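Print this page | E-mail this page

# Clumberg hanger set: README

Hi! I'm Amancay Mansilla, and I put this set together to settle an argument I was having with myself over grippers. We had two sets of fingers on hand for the bimanual cell, the stock Sendska ones and a softer pair from Panganiban, and I wanted to know which I'd rather live with for laundry jobs. Clothes on hangers seemed like a nice nasty test (thin wire, floppy fabric, and a rail to miss).

There are 400 episodes in here. I ran 300 with the Sendska fingers and 100 with the Panganibans, which is lopsided, I know, but the second pair showed up late and I'd already booked the cell out to somebody else for August. Same arms, same controller gains, same fixed camera for the lot. 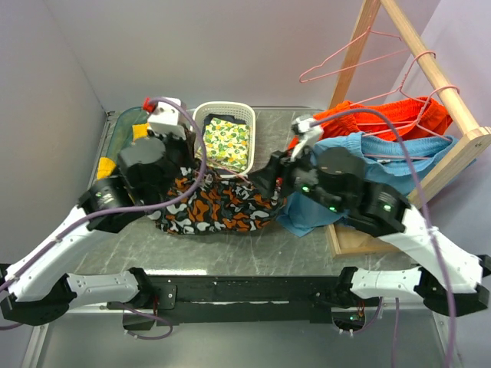
Camo shorts and a pink hanger between the two grippers, with the orange-red and light blue pairs on the rack.

My favourite thing to watch is the waistband work. Elastic bunches up on you, and the stock fingers pinch it beautifully but then don't want to let go! The softer ones release cleaner, though I found they'd slide along the hanger wire if I came in at a steep angle. Bright colours were easy going for the camera. Dark prints on the grey tabletop gave me more grief, so if you're training on this, check those episodes first.

I flagged 26 episodes as dodgy in `notes.csv`. Mostly dropped hangers, plus a couple where I bumped the teleop pedal with my foot. They're still in the download, so filter on the `keep` column if you want them gone.

Folders are split by finger type, then by garment. Timestamps are in seconds from the start of each episode. Joint angles are radians, left arm first.

Version 1.1, 24 May 2023. Fixed the swapped wrist labels (sorry!). Bug reports go in the Trarnthorpe tracker, please, as I lose track of e-mails.

Filed under: Robotics > Grippers & End Effectors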